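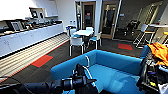
Home Features Columns Archive Subscribe

The first thing Ognjen Dumitrescu said to me on Monday was to mind the carpet tiles. The second was that I'd come on a good day, because the planner had stopped crashing.

I've been writing about robots long enough to have a soft spot for the software people. The arms get the cover shots (guilty, I've commissioned a few) and the folks who write the planner get a chair in the corner and a laptop that runs hot. So when Sundeo offered me a day with the team behind Nirnero, their control and perception stack for two-armed machines, I asked if I could please sit in the corner with them. They said yes! They even found me a second chair.

Nirnero is a pile of programs that talk to each other. One part takes in the camera pictures and tries to say what's in them. Another keeps a running model of the room. A third works out how the arms should get from where they are to where they need to be without clobbering anything on the way, and a fourth, the one Ognjen has spent most of his time on, turns all of that into small pushes at the joints. They have names for each part, but everyone in the room calls them eyes, map, plan and hands, and after an hour so did I.

The hard stuff is soft. That was Brayden Dhillon's line, and he said it while scrolling through a log at a speed I couldn't follow. A table has edges, and the map likes edges. Clothes and cushions don't give you much to hold on to, as far as the software is concerned. Take a shirt thrown over the arm of a couch. To you and me it's one shirt. To an early version of the eyes it was a small mountain range, with a new mountain every time the camera shifted. The planner would then politely find a path around mountains that weren't there.

"It was very well-mannered," Brayden said. "It just never got to the shirt."

Their fix was to let the map be unsure. Older versions had to decide, for every little chunk of space, whether it was full or empty. Now each chunk can be marked as give, meaning there's something in it but a light touch won't hurt anybody. The planner is allowed to pass through give if it slows down first. It sounds like a tiny change, and it took them 11 weeks, mostly because every other part of the stack had been written by people who assumed the world was either there or not there.

I asked to see the old behavior next to the new one, and Brayden pulled up both on his screen as colored blobs. The old map was solid red and jagged. The new one had a sort of peach-colored fuzz over the cloth, and a line running straight into it. I don't know why that made me so happy, but it did.

Then there's the matter of the wrist cameras. Nirnero gets a wide view from the head and a close one from the gripper, and the two have to agree. From up top, you get furniture, a counter, the doors, a sense of where you are. Down at the wrist everything is huge and strange. A strap is as wide as a road. You lose the room completely, and if the head view can't tell the wrist view where it is, the poor thing is reading a map through a keyhole.
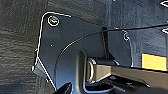 Ryota Ishida looks after that handoff, and he's the person I ended up pestering the most. His big enemy is black on black. Dark plastic against dark fabric gives the matcher very little to work with, and a thin black cable on top of a black panel is about as mean as it gets. What saves him is edges. There's often a thin bright line where a surface turns, and a metal ring or a bit of yellow label is a gift, a thing you can pin the whole picture to. His code hunts for those first, then fills in the dull parts with whatever's left over.

He also had strong feelings about sharpening. Crank it up and you get lovely crisp outlines, which the matcher adores, and you also get outlines on grain and lint and other junk that doesn't matter. He keeps a folder of 2000 close-up pictures that he runs every change against, and he told me he can tell within a minute of looking at the results if somebody has touched the filter settings. (Somebody had. It was Brayden.)

Lunch was noodles from the place downstairs, and over it I finally got the story of the stop rule. In the first year, Nirnero had 31 separate reasons to freeze. Each one had been added after something went a bit wrong, and each made sense at the time. Put together, they made a machine that would start toward a thing, think better of it, and stand there. Ilir Kos, who joined from a game studio called Mancuso and still talks about frames and ticks, went through the whole list and asked what each one was scared of. Most were scared of the same handful of things. They're down to five now.

"Five I can keep in my head," Ilir said. "If it stops, I want to know why before I've put my coffee down."

I watched him do a version of this. A run halted, he glanced over, said "depth dropout" and went back to his noodles. The log agreed with him when it caught up. He looked pleased, and I would have too.

The tooling is what I'd steal if I ran a lab. They have a replay viewer, written over one long March by Krum Leka, that lets you drag a slider back and forth through a run and see what every part of the stack believed at that moment. The eyes say cloth, the map says give, the plan has a line, the hands are a few steps behind. You can grab any one of those and change it, then let the rest play on as if it had been true. Krum showed me a run where the arm had swung wide for no clear reason. She nudged one value in the map – a stale bit of chair that had been moved and never erased – and the path snapped straight. It took her less time than it's taken me to type this.

She says the viewer has changed how they argue. They used to go at it over whose part was at fault, and now they pull up the replay and look. They do still argue, mind you. I sat through a solid half hour on how long the map should remember a chair it can't see anymore. Ognjen wants it to forget quickly. Krum wants it to hang on, at least until a camera has had a good look at the spot. Both of them drew on the whiteboard, and both of them erased the other's drawing.

What's next is a trial at Trerbridge, a care home group that wants help with tidying shared rooms. Ognjen was careful about it. He'd like slow and boring, he said, and he'd like the arms to be happy near a couch with somebody's cardigan on it. There's a lot of work left on cables, which the map still treats as either nothing or a wall, and the give trick doesn't carry over well because a cable can snag. Ryota has a branch that tracks them as chains of little links. It's too slow to run live, and he's got an idea about that which he wouldn't tell me until he'd tried it.

By late afternoon the room had gone quiet apart from typing. Krum had the slider out again, Ilir was on the phone, and Brayden was putting the filter settings back.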